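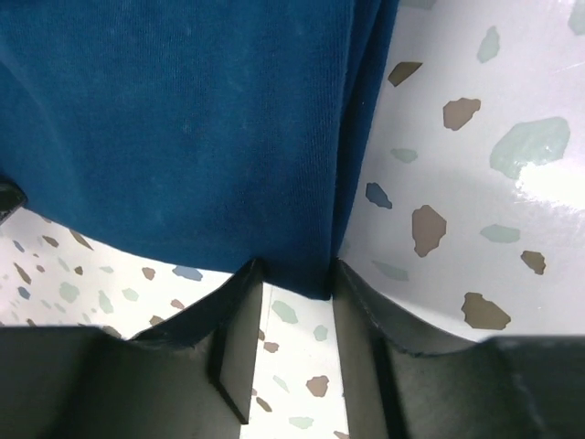

Which way should a rib knit lie when you fold it? With the ribs running straight up and down the stack, so the crosswise folds go over them and the long edges stay parallel to them.

Monday, folding bench

Finally got a proper go at the dark blue knit, and I'm so pleased with this cloth! I have been putting it off for ages because it's fussy stuff compared with the flat cottons we started on. The ribs are very fine, thin little lines you can lose under the wrong lamp, but once you find them they're a ready-made ruler. Line up a hem with the ribs and you know straight away if you've gone crooked.

Surface: the glossy white terrazzo pattern with the green, brown and slate-blue chips. I know some of you prefer the gray felt, and felt does hold a cloth still. But a slick top lets you nudge a whole stack over with the side of your hand, and the knit slides back to where you want it without stretching. The dark blue also stands out beautifully against the white. On the felt I kept hunting for the edge of the hem with my fingertips (and getting it wrong).

One grumble about the shine. Where the lamp hits there's a fierce white spot, and it's tiring by the end of the afternoon. I turned the lamp toward the wall for the second half of the session and liked it much better. Softer light shows the ribs better too, which I didn't expect.

Notes on the corners, mostly for me:

Go for the blunt corner at the low end of the hem. Take both layers or take one, but decide before you touch it. The hem on a knit is a bit thicker than the rest, so it's the friendliest place to hold, and it doesn't roll as badly as the side edge does.

The side edges love to drift apart. You get a thin wedge of the under layer peeking out, wide at one end and down to nothing at the other, and it's so tempting to tug the top layer across to hide it. Don't! Tugging only waves the hem. Lift the top layer clear, set it down again from the corner outward, then smooth along the ribs with a flat palm.

Smoothing across the ribs is a bad idea. I tried it on purpose, to see, and the cloth grew sideways and sat there looking smug. A light shake and a rest on the table brought it back.

Soft creases can stay. I used to chase every one and all I did was make new ones. If a crease runs the same way as the ribs, leave it alone. If it runs across, lift and re-lay.

Tried 3 folding orders:

Half, half, then thirds. Neat front edge, fat middle. Topples when stacked.

Thirds the long way, then half. Lovely and flat, and my favorite by a mile. The hem ends up tucked inside, so the stack shows a clean rounded fold.

Thirds, then rolled. Nice for a drawer, hopeless for a shelf — it unrolls if you so much as look at it.

Going with the second for the Metton shelves. They're shallow and the flat fold should suit them. I want to check the fit with the thicker Wodico towels underneath before I get carried away, though.

For the tally sheet: 3,077 folds logged on the project so far, all cloths, against the 4,000 we set ourselves. That's so much closer than I'd thought! The flat cottons make up most of it and the knits are slower going, but they're far more fun.

Lint: dark blue shows every speck. Tape roller before folding, both sides. Wipe the table first as well, with the dry cloth and no spray, as spray leaves the top grabby for a while.

Still to do: the Joshi waffle weave, a second pass at the knit under the soft lamp, and a decent label for the Resach bin so the ribbed and plain pieces stop ending up together.

Filed under: Bench notes / Folding / Knits

2 comments

Thirds then half works on the Joshi too, but go easy on the last fold. The waffle is springy and pops open. I put a book on mine for a minute.

Still team felt! But I'll give you the point about the hem, I lose it on the gray every time. Can you leave the lamp turned to the wall so I can try it on Monday's setup?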